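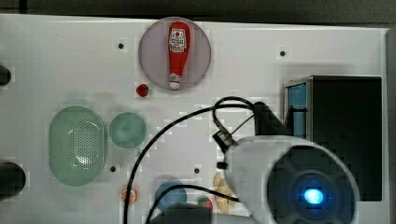 Ketchup bottle on a plate, white tabletop.

Last updated: 24 May 2025

1/ The Brurnow school meals money. I've been reading the council papers on this since October and I want to put what is known in one place. Long thread. I'll say where I'm guessing.

2/ The town set up a fund to pay for hot lunches at the Hemer and Drurkent schools. The money came from the regional government in two payments. Both were meant to go to kitchens, food and kitchen staff. That is written in the grant letter, page 2.

3/ The first payment arrived and the Hemer kitchen opened. Parents I spoke to said the food was fine. I have no complaint about that part and neither does the audit.

4/ The second payment is the problem. It was moved to the general account the same week it came in. From there most of it went to a supplier called Sequeira, on a contract for kitchen equipment at Drurkent.

5/ Drurkent did not get a kitchen. The head teacher, Maureen Entwistle, told the public meeting that her pupils still bring lunch from home. She said she wrote to the council three times and got one reply, which told her to wait.

6/ The Sequeira contract was never put out to bid. Town rules allow that in an emergency. The emergency form is in the file. The box where you write what the emergency was is blank.

7/ It is signed by Baptiste Joly, who ran the purchasing office then. He has since left. He told the meeting in a written statement that he signed what was put in front of him and that the decision was made above his level. He did not say by whom.

8/ Above his level means the deputy mayor, Kieran Oakley, or the mayor, Wendy Lambert. Both say they didn't see the contract before it was paid. The payment order needs two signatures from senior officials. The copy released to the public has the signatures blacked out.
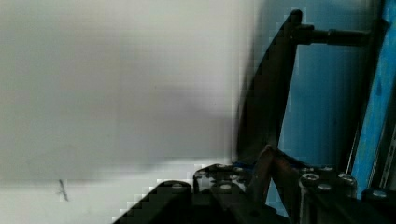
Pale surface with a small dark mark, dark gripper at right.

9/ I asked for a copy without the black bars. Refused, on privacy grounds. I have appealed. A signature on a public payment order is not private in my view, but I'm not a lawyer.

10/ Some people have asked why the auditor didn't catch it. He did. Hipólito Henríquez flagged 12 invoices in his first report. Seven of them had no delivery note attached. The report went to the council and sat there until somebody leaked it to the local paper.

11/ The council's answer was that the notes had been misfiled during the office move. The office move was after the report. I checked the dates twice.

12/ Brurnow has been here before. Older residents will remember the road repair money. Same pattern: outside grant, general account, one supplier, no bids. An inquiry was promised and it met once. I can't find any minutes from it.

13/ That's why I don't think a promise of an internal review is enough this time. The review would be run by the same office that handled the payments. Oakley has said he'll step aside from it. Lambert has not said what she'll do.

14/ What the parents' group is asking for: the full payment order, the missing delivery notes, and an outside auditor with the power to call witnesses. They also want the Drurkent kitchen built while the rest gets sorted out. I agree with all of it.

15/ What I don't know: whether Sequeira bought any equipment at all. Their office number rings out and my letter came back. It's possible there is a warehouse somewhere with ovens in it. If anyone has seen it, please tell me.

16/ I also don't know that anyone took money for themselves. People in the replies keep saying so as if it's proven. It isn't. The papers show rules broken and a kitchen that isn't there.

17/ The next council session is open to the public. Questions have to be handed in at the front desk in writing beforehand. Mine is about the blank box on the emergency form.

18/ Correction to post 4: I first wrote that all of the second payment went to Sequeira. It was most of it. The rest is still in the general account as far as I can tell. Fixed now.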